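3rd November

Walked the long way round after breakfast, out past the end of Hostham and along the bend. Left the house late as I couldn't find the other glove, then found it in the coat I was wearing.

Montserrat had asked me to look at the pavement for her before her mother comes to stay. Her mother uses a frame now and doesn't like surprises underfoot. I said I'd walk it both ways and tell her which side was better. I have walked that road for years and couldn't have told her without going to look.

The kerb side by the big lawn is good going. It curves a long way but it is one steady curve, with the white fence up on the grass and the trees behind it. There's a dark patch against the kerb further along, leaves I think, in the gutter and out of the way of anyone on the pavement.

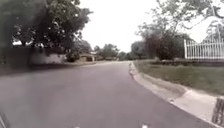
How long would it take someone slow to get round the bend and back? I make it 32 minutes with one stop, going by how I walked with Ezequiel in August when his knee was bad.

I told Montserrat that on the telephone and she wrote it down. She wanted to know about benches. I said I hadn't noticed one but would look again tomorrow. She also wanted to know if the road was noisy, and I said it was quiet this morning, though I can't speak for the afternoons.

Met Covadonga on the way home. She is still cross about the letter from Flustgate, who want 3,336 for the drive and won't say what it includes. She had been told around 2,000 in the summer. I said get it in writing and ask Macario, who had his done last year and kept all the papers. She said she would, but she said that last time as well.

What I did look at properly was the joints between the slabs, because that is where the front wheels of a frame catch. They are straight and easy to see on that stretch. The concrete has scuffs and darker marks but the surface looked smooth to me. The grass beside it sits a bit lower, so she'll want to keep away from that edge — I must remember to say so, I forgot on the telephone.

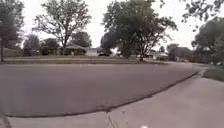
Had soup when I got in and mended the kitchen drawer, which needed 4 screws and had two. Žofie rang about Famudance. They have moved the class to the smaller hall and she doesn't think she'll carry on after Christmas. I said wait and see what the floor is like.

Wrote to Ezequiel. Short letter, mostly about the knee and whether he wants the Vidal books back. Must buy stamps.

Bed early. Ring Montserrat about the grass edge.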